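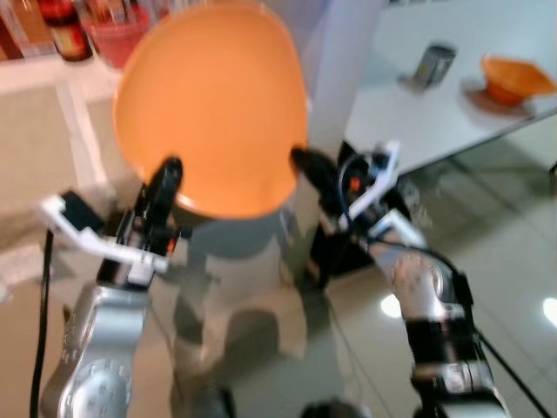
Does the colour of a bowl change how much soup people serve themselves? A little, and mostly at the first helping, going by what we saw over 14 lunches.

Home Journal Past issues Contact
Filed under: Food & Behaviour

3. What we did at the lunches

I'll admit I came to this question through my own kitchen. I own far too many bowls, and my helpings looked bigger in some than in others, so I roped in Dace Grīnberga and we set up a proper study at the Clideck canteen.

We had 20 regulars, all of whom knew we were weighing their lunch but not why. Each person got a bowl in one of two colours, orange or white, and swapped colour the next time they came in. Every bowl held 700 millilitres to the brim. The soup was always the same pumpkin one (sorry, everybody) and people ladled it out themselves. Orestis Stamatopoulos weighed the bowls before and after on a kitchen scale behind the counter, and Vangelis Nikolaidis wrote the numbers down without being told which colour went with which sheet.

Figure 1. Orange bowl.

We picked pumpkin on purpose. An earlier paper by Fragkou and Vrettos used tomato soup in white bowls only, and I'd always wondered whether a soup that nearly vanishes into its bowl would be harder to judge by eye. Dace thought people would go by the weight in their hand – a fair point, and one we couldn't rule out with this set-up.

The first helpings were a bit larger in the orange bowls. Second helpings were all over the place, mainly on the day the bread ran out, and I wouldn't hang anything on them. Nobody left more than a few spoonfuls in either colour.

One thing I'd do differently is the ladle. Ours held 200 millilitres, so people tended to stop at a whole ladleful whatever they were eating from, and that probably flattened the difference between colours. A smaller ladle would let them dither properly. We've got one on order for the November lunches, along with a plain lentil soup that doesn't match anything in the cupboard.

Shares 14 Comments 20

Previous section Next section Back to top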